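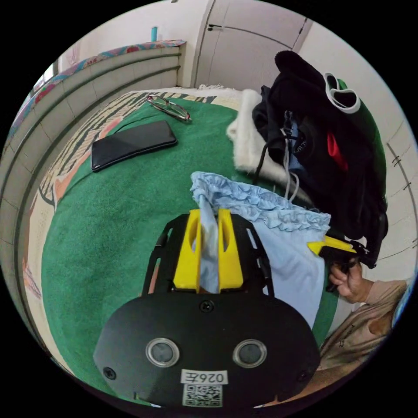
Drelencombe list > Swaps & laundry > thread

Prev | Next | Index | Reply

Re: folding the frilly ones

Aisyah, quick one before I run out the door.

On 6 September 2018 Aisyah Gunawan wrote:
> Does anyone fold things with a gathered edge, or do you just hang
> them? I've got 13 to get in the suitcase and mine go all lumpy.
> Also is the bed ok or do I need to clear the table.

Bed's fine. Pull the sheet reasonably flat first, dosen't need to be perfect. Hold it up by two corners, let it drop, then lay it down ruffle end away from you. Sides in, then up from the bottom. Don't press the ruffle, just tuck it. Jumpers and hoodies in a seperate heap, do those last, they squash anything under them.

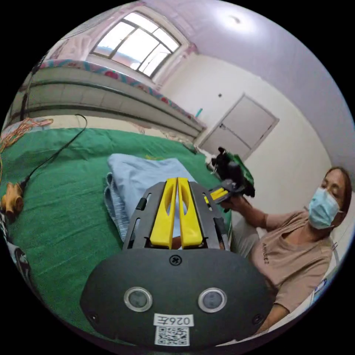

Light blue one, folded, on the green sheet.

Glasses and phone off the bed before you start, trust me. Mine got folded into a doona cover in November and I was hunting for an hour.

Hidayat has spare packing cubes if you want them, 18 bucks the set. Colour's a bit grim. More tonight if I get a sec.

Shahram Mohammadi

2 replies | 0 shares
Contact the list owner | Back to top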